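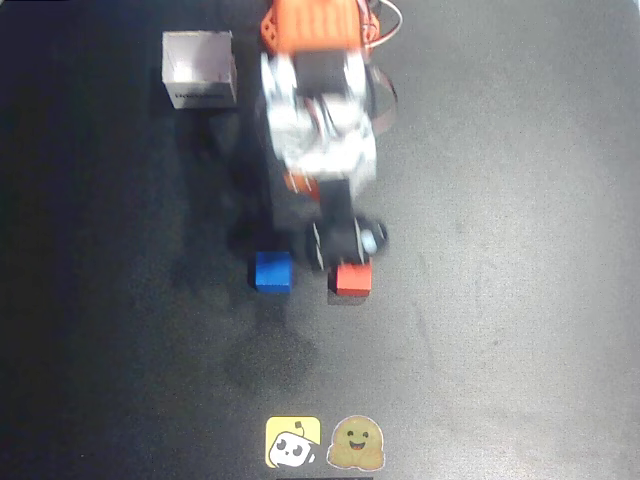
Sorura Wooden Cube Set, 30 pieces
Maker: Demard
Order code: 524

Small painted wooden cubes for sorting, stacking and counting work on a tabletop. The set includes red and blue cubes along with yellow, green and natural. All pieces are cut to the same nominal size, so any cube can stand in for any other in a row or a stack.

Specification
Contents: 30 cubes, six in each of 5 colours
Edge length: 30 mm
Material: solid beech, kiln dried
Finish: water-based paint, matt, two coats
Edges: lightly rounded on all sides
Storage: cotton drawstring bag, supplied

Colour
The red is a bright tomato shade and the blue is strongly saturated. Both stand out well against a dark grey top, including one that catches the light unevenly. The natural cubes are sealed with clear varnish and will darken slightly with age. Batches are matched by eye at the factory. If you are adding to an older set, expect a small difference in the yellow.

Surface
The cubes can be used on any flat, dry surface. A matt top gives less glare than a polished one and holds a stack better. Gritty or rough surfaces will wear the paint at the corners first. For work on glass or gloss laminate we suggest the Skilar table mat — sold separately — cut to fit.

Spacing
For picking up cubes singly from a row, leave a gap of one cube width between neighbours. Closer spacing is suitable for building walls and for pattern work. The 30 mm size does not fit the Song sorting tray, which takes smaller cubes only.

Care
Wipe with a damp cloth and dry at once. Do not soak or put in a dishwasher. Light scuffs can be taken off with a soft pencil rubber. Chipped cubes may be sanded and repainted, although the touch-up will show on the blue.

Replacements
Single colours are available in packs of six. Quote the order code and the colour when ordering. Sets bought before April used a gloss paint, and gloss replacements are no longer made.

Delivery
Orders for one to four sets go out by post. Larger orders are sent by carrier on a signature. For school and workshop quantities contact Sizwe Moodley in the trade office.

Page revised 16th August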